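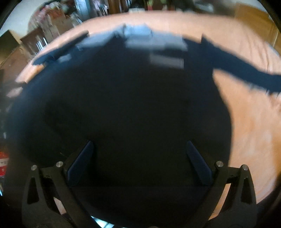 *Slide 1: gripper open, pads wide apart, dark material between them*

Start with the hand-held gripper. Two fingers, one angled pad on each, fine ribs on the inner faces. Point out the silver pins on the linkages – most of the build hours went there.

- Built at home, finished on the shared bench at Vukico. Mimoza Trajkovski cut the second set of links in March.
- First set had too much play at the pivots. Pass the old one around.
- Same hand tool records the motion the arm will copy later, so the pads have to match on both.

Log numbers: 1,092 grasps recorded so far, 97 thrown out for blur or a lost track. Say plainly that soft dark items are the hard case. Edges are tough to find, and fast moves smear them.

Cost: more than 200 dollars in parts, not counting the 2 pads I tore while testing.

Skip the Jisov mount unless someone asks. If short on time, go straight to the arm – Nulora controller, wiring slide, then questions.

Still to fix: pad glue, trigger spring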